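Stullstead » Sewing Room » Mending and Making Over

How to turn old T-shirts into a rag rug

I've made nine of these now and I still get a daft thrill when one comes off the hook! You need old tops, a big crochet hook (mine's a 12 mm) and a few evenings in front of the telly.

Start by sorting. Plain cotton T-shirts are best, and you want them laid out flat before any scissors come near. 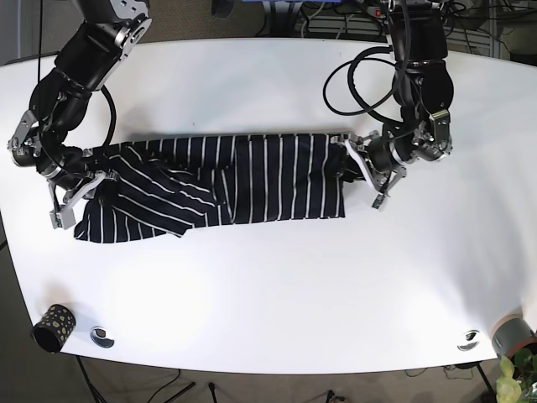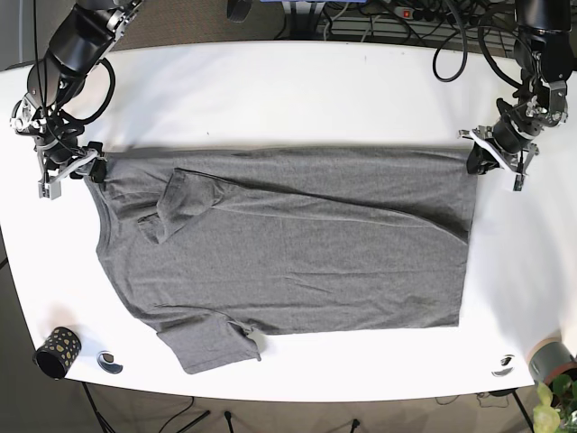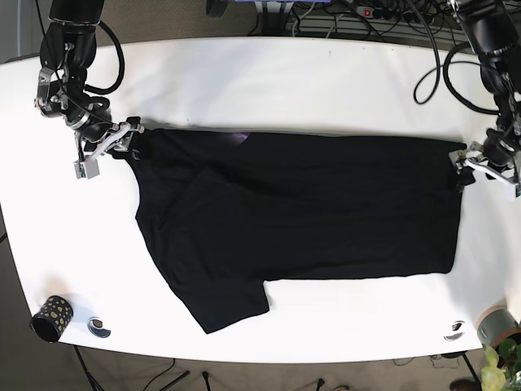
Cut straight across under the armholes and keep the tube that's left. Fold the tube nearly in half, side to side, leaving a couple of inches sticking out at the top, then snip strips through the folded bit only. Open it up and cut diagonally from one strip to the next across the part you left. You'll get one long ribbon. Give it a good tug and the edges roll in on themselves (very satisfying, I always do this bit twice).

Chain six, join into a ring, and work twelve double crochet into it. After that it's rounds and rounds, with increases spread evenly. If it starts to cup like a bowl, add more stitches. If it goes frilly, take some out. My friend Mieke Michiels got hers to 42 inches across and it lives under the dog.

Wash it at thirty and dry it flat, as it gets ever so heavy when wet.

Filed under: Crochet, Rugs, Using things up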